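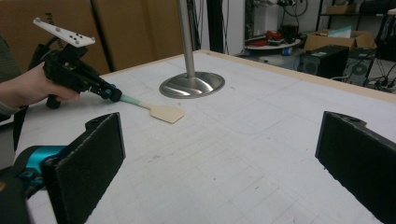
2002-12-29

Sourdough hydration trial, Ruppert rye, continued from the November batches. Starter fed twice before use, same jar as last time. Gwenaël Bodin milled the grain finer on the second pass; absorption is up and the dough stiffened sooner than in the Gavodberg series. Added water in two steps. Held back the salt until the second fold.

Loaf A: tight crumb, gummy line along the base. Underproofed or underbaked, cannot separate the two from one loaf. Loaf B, with 7 hours of bulk, opened better but spread on the stone. Crust acceptable on both. Acidity in B sharper than I want — Thibault Delorme disagrees and would go longer.

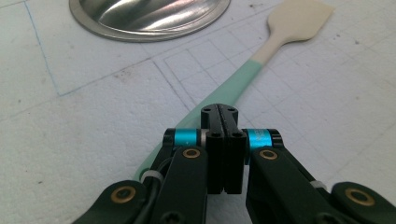 Rye this sticky punishes slow handling at the mixing stage. Kneading by hand gains nothing at this hydration and leaves dough on the fingers. A stainless steel bowl and a spatula on a flat white surface are enough; wet the blade, scrape down the sides, turn the mass over, stop when no dry flour shows. Weigh the scrapings if the yield figures are to mean anything.

To do: repeat B at 5 hours, same flour. Check the oven probe against the Fakley thermometer. Ask Suretari for the ash content of the current lot — the sack label is torn.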